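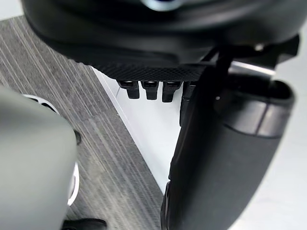 Cendton will play its first home game of the season at Zuccaro Park on Saturday after the club was cleared to reopen the east stand. The stand has been closed since the spring, when an inspection found that the steps and the upper walkway had worn smooth and were slippery in the rain. The old boards have been taken out and replaced with metal treads that have a raised grip pattern. The pattern is a crosshatch of small diamonds, much like the one on the black plate in the photo, though the treads at the park are gray and the diamonds are larger. Handrails on both sides of the stairs have been replaced as well.

The work brings the park's capacity back up to 1,401. Cendton played its two preseason home games with only the west side open, and the second of those, against Prisitz, had to be capped at 700 people. Fans were turned away at the gate that night, and the club later let anyone holding an unused ticket swap it for one to a league game.

Head coach Ermanno Rinaldi said his players had noticed the difference.

"We were kicking toward an empty bank of seats for an hour and a half," Rinaldi said. "The noise all came from one side. It will be good to have people over there again, and I know the players are looking forward to it."

Saturday's opponent is Zisisthorpe, which finished two places above Cendton last season and won both meetings, 2-1 and 3-0. Kickoff is at 4 p.m. and the gates open at 2:30 p.m.

Rinaldi expects to have most of his squad available. Midfielder Baptiste Baudry trained all week after missing the Prisitz game with a sore ankle, and the coach said he would start if there was no swelling on Saturday morning. Left back Felicja Adamczyk is out of the women's game, which follows at 7 p.m., with a hamstring strain she picked up in practice. Tala Haddadin will move across from the right to cover for her.

The doubleheader is the first of four planned this season. One ticket covers both games and costs $8 for adults. Children under 12 get in free with an adult. Supporters who bought season tickets for the east stand will have their usual seats, apart from those in the front row, which has been taken out to make room for a wider path. The club has contacted those ticket holders and moved them to the row behind.

A block of 80 seats at the north end of the stand has been set aside for visiting fans. In past seasons they stood behind the goal, but that area is now used for warming up and will stay closed on game days.

Ilaria Santoro, the club's operations manager, asked people to allow extra time to get in.

"The east gate has a new layout and it will take a game or two for everyone to get used to it," Santoro said. "If you're sitting on the west side, please keep using the west gate. You can't cross over behind the benches anymore."

The parking lot next to the park will be open from 2 p.m. Cars should not be left along the service road, where the contractor still has fencing and a storage container. Both are due to be removed next week. The snack bar under the east stand will not be ready for Saturday, as the water line has yet to be reconnected, but the one by the west gate will be open for both games.

Painting of the stand's roof supports has been put off until the end of the season. The scoreboard, which stopped working during the Prisitz game, has been repaired.

Cendton plays away at Zisisthorpe in the return game in February. Its next home game after Saturday is a cup tie, with the opponent to be decided in next week's draw. Tickets for that game are not included in season passes and will go on sale once the date is set.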